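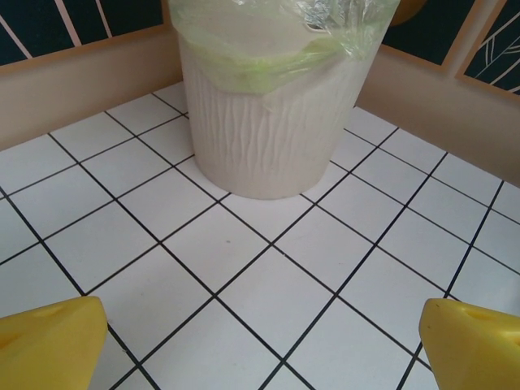
Vista de la cámara de muñeca, dedos amarillos abiertos, papelera con bolsa.

De: Hậu Châu
Para: lista pinzas-y-muñeca
Asunto: Re: Grillex o Staltell para bolsas finas
Fecha: 17 de marzo de 2019

Hola a todos:

Contesto debajo de cada punto de Mekdes.

Mekdes Shiferaw escribió:
> Quiero saber si con la cámara en la muñeca se ven las dos puntas
> de los dedos cuando la pinza está abierta del todo.

Sí, se ven las dos, una en cada esquina inferior, y entre ellas queda libre el suelo hasta la base de la papelera. Con la Staltell yo perdía el dedo derecho, pero puede ser que mi soporte estaba mal atornillado. Shewit me ha prometido que lo revisa.

> ¿Y el plástico transparente? A nosotros el brillo nos estropea
> la segmentación.

A nosotros también. La bolsa es verde muy claro y deja ver un poco el relieve blanco de la papelera, así que el contorno se confunde. La parte donde el plástico se dobla es más verde y allí el detector trabaja mejor. Los peores reflejos están arriba a la derecha. He bajado la exposición a 4000 microsegundos y mejora algo, no lo suficiente.

> ¿Cuántos intentos lleváis con cada pinza?

Con la Grillex, siete series completas. Con la Staltell solamente cuatro, por eso no quiero todavía publicar una comparación. Los registros de las dos están en la carpeta Clerngate, con el número 821.

Una pregunta mía para terminar: las juntas negras del suelo me sirven para comprobar la calibración, pero el controlador Hailu me da la pose de la muñeca con retraso respecto a la imagen. ¿Alguien ha sincronizado las dos cosas sin cambiar el firmware? Creo que Mebrat Belay lo intentó, no encuentro su mensaje en el archivo.

Perdonad los errores de mi español.

Un saludo,
Hậu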